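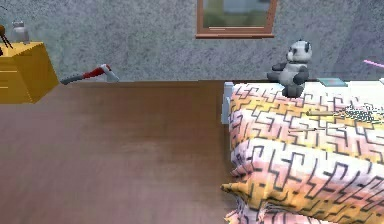 Getting a planner to drive to the right spot in a simulated bedroom took me two evenings, and most of that was spent on one wrong setting, so let me save you the trouble. I'm using Jamwood for the planning side, with a little script of my own on top that turns a typed command into a goal. My test command is "go to the hatchet." It's on the floor against the back wall, just right of the yellow dresser, with loads of open wood floor in front of it. Easy, right? Well, my first plans all stopped in the middle of the floor!

First, open your scene settings and find the goal type. Mine was set to "object center," and the center of anything that close to a wall falls inside the padded no-go zone the planner draws around walls. Switch it to "nearest free point" and set the standoff to whatever your base needs.

Next, rebuild the floor map. Do this every time you change the padding (I forgot, twice). Check the bed while you're at it. A puffy bedspread like this one bulges out over the side, and if your map only knows about the mattress box, the planner will happily cut the corner. I build mine from the full mesh now, bedspread included.

Then raise the sample limit. The default in my copy was 2000, and I went to 4000. Planning takes a bit longer, but I can live with that.

Now try something up high, like "go to the panda." The goal is on top of the bed, so the script has to drop it down to floor level before it looks for a free point. Mattes Janssen sent me a fix for that part, and it's in the script now as flatten_goal. Call it before you hand the goal to the planner, not after, or you'll get an empty path and no error message.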